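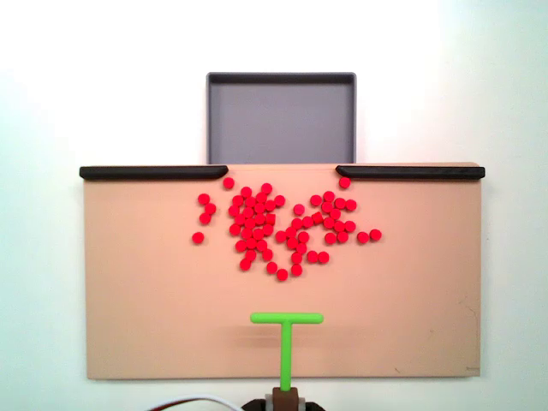

Visite de l'atelier Endside à Dotevier : une matinée avec des pions rouges

Au mois de mars, l'entreprise Endside a ouvert son atelier de Dotevier aux personnes inscrites à sa lettre d'information. Je suis cette lettre depuis longtemps, surtout pour améliorer mon français technique, et je me suis inscrite dès la première annonce. Nous étions un petit groupe, avec des enseignants, des gens de la logistique et deux étudiants qui posaient les meilleures questions.

Le rendez-vous était à 9 heures, dans une rue derrière la gare. L'entrée est difficile à trouver : il faut passer par la cour d'une imprimerie et prendre l'escalier métallique. À l'intérieur, on nous a donné un café et une feuille avec les règles de la visite. Les photos étaient permises aux postes de travail, mais pas devant les écrans.

Le projet s'appelle Onyeka

Onyeka est le nom d'un ensemble d'exemples que l'atelier enregistre pour apprendre à un bras robotisé à pousser des objets. Je dis bien pousser. J'attendais une pince qui saisit des pièces une par une, comme dans les vidéos, et j'ai trouvé un outil en forme de T, vert citron, avec une barre aux bouts arrondis et une tige mince fixée dans un petit support brun. L'outil sert à déplacer un tas entier de pièces en un seul geste.

Le poste est très simple à regarder. Un grand plateau couleur sable, deux rails noirs sur le bord du fond, une ouverture entre les deux et un bac gris derrière cette ouverture. Les petits pions rouges sont dispersés sur le plateau et doivent finir dans le bac.

Une personne de l'équipe conduit le robot à distance, au moyen d'une poignée, et le système enregistre ce que voit la caméra ainsi que les mouvements du bras. Un enregistrement complet est appelé ici un « épisode ». Il commence avec les pions répandus et se termine quand l'opérateur appuie sur une pédale. L'atelier avait 262 épisodes validés pour cette tâche le matin de notre visite, et le responsable du poste a précisé que ce nombre ne contient pas les essais rejetés.

Pourquoi pousser est difficile

Je croyais que la difficulté serait dans la précision du bras. On nous a expliqué que le bras va très bien où on lui demande, et que le problème vient des pions. Quand la barre touche un groupe serré, les pièces du milieu avancent ensemble, mais celles des côtés glissent autour des bouts de la barre. Il faut alors revenir les chercher. Si on pousse trop vite vers l'ouverture, les pions se bloquent les uns contre les autres entre les pointes des rails.

Un bon opérateur rassemble d'abord. Celui que j'ai observé faisait des mouvements courts depuis les côtés vers le centre, puis une poussée lente vers le bac. Sa collègue, au passage suivant, a fait presque l'inverse : elle a vidé le milieu pour commencer et s'est occupée des pièces isolées à la fin. Les deux manières sont gardées. Une étudiante a demandé si cela ne risquait pas de troubler l'apprentissage, et la réponse a été assez longue. J'ai compris ceci : quand les exemples montrent plusieurs stratégies, le modèle doit pouvoir en choisir une et la suivre, car une moyenne entre les deux enverrait la barre à un endroit où personne ne l'aurait mise.

La disposition de départ compte aussi beaucoup. L'équipe ne verse pas les pions toujours de la même façon. Parfois il y a un gros tas à gauche, parfois deux groupes avec une bande entre eux, parfois quelques pièces laissées seules près d'un rail. Ces pièces seules sont les plus ennuyeuses, paraît-il, et le modèle les oublie volontiers si les exemples n'en contiennent pas assez.

Le tri des épisodes

La deuxième partie de la visite se passait dans une salle plus petite, avec le logiciel Zevlow. C'est un outil interne pour relire les enregistrements. On voit la vidéo en haut et les courbes du mouvement en bas, et la personne qui relit donne une note de 1 à 4. Les notes 3 et 4 entrent dans l'ensemble. La note 2 est mise de côté pour une seconde lecture, et la note 1 part dans une archive.

Nous avons pu noter nous-mêmes quelques épisodes. J'ai été trop généreuse — j'ai mis 4 à un épisode où l'opérateur hésite longtemps au-dessus du plateau sans rien toucher. Pour moi le résultat était bon, tous les pions étaient dans le bac. Pour l'équipe, ces secondes immobiles sont un défaut, et le modèle peut apprendre à s'arrêter de la même manière.

Les corrections après un mauvais geste sont par contre bien acceptées. Un pion s'échappe, la barre recule, fait le tour et le ramène. J'ai noté la phrase de la guide dans mon carnet : « On veut aussi montrer comment réparer. »

Quelques remarques pratiques

La visite dure trois heures avec les questions. Il faut rester debout presque tout le temps et il y a seulement deux chaises dans la salle de relecture. Le bruit est faible, on peut parler normalement près du bras. Les explications sont données en français, avec beaucoup de mots anglais au milieu, et la guide les a traduits quand on le demandait.

J'aurais aimé voir le robot travailler seul, avec le modèle déjà entraîné. Ce n'était pas prévu au programme de ce matin-là. Endside annonce une autre ouverture à l'automne avec cette démonstration, et les inscriptions se feront de nouveau par la lettre d'information.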